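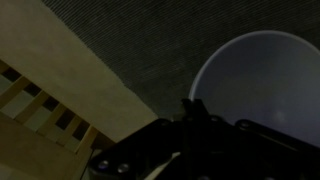

Zarnden opens hand-guided and remote demonstration sets for its Cernell arm

28 May 2024

Zarnden has released the first set of task demonstrations recorded on its Cernell arm, along with the software used to capture them. The release holds 897 recorded runs. Of these, 891 passed the company's playback check and are marked as ready for training. The other six are included with a fault code and can be filtered out at load time.

The runs cover 11 household tasks, among them placing a dish on a rack, opening a drawer and folding a small towel. Each task was shown to the arm in two ways. In the first, an operator held the arm by the wrist and moved it through the task while the joints were set to low stiffness. In the second, the operator stood at a separate station and drove the arm with a hand controller, watching the feed from a small camera at the wrist.

The two methods give different data. Hand guiding records clean joint paths, but the operator's own hands and sleeves often enter the wrist view. Remote control keeps the operator out of the picture and logs the commands as well as the resulting motion - at the cost of slower runs and more pauses near contact.

"People grip harder and move faster when they are holding the arm," said Uriel Domínguez, who led the recording work. "On the remote station they stop and look. You can see it in the velocity traces, and a policy trained on those traces will stop and look too."

Wrist views in the set vary a good deal in light and angle. In many, the gripper takes up much of the lower part of the view, with only sections of the nearby surfaces and objects visible past it. Steep tilts and dim rooms were kept in. Domínguez said an early version of the filter had removed low-contrast runs, and that policies trained on the filtered set failed more often when the room lights were turned down.

Joint positions, gripper opening and operator commands are logged at 20 Hz. Camera frames carry the same clock. Force readings are supplied for the hand-guided runs only; the remote station used a different wrist mount without the sensor, and Zarnden has not said whether those runs will be repeated.

The capture software, named Riquelme, runs on the arm's standard control computer. It includes a trimming tool for dead time at the start and end of a run, and a replay mode that stops the arm if it drifts from the recorded path by more than a set limit.

A second release is planned for June. It will add two-arm tasks recorded at the company's Vimosby site, all by remote control.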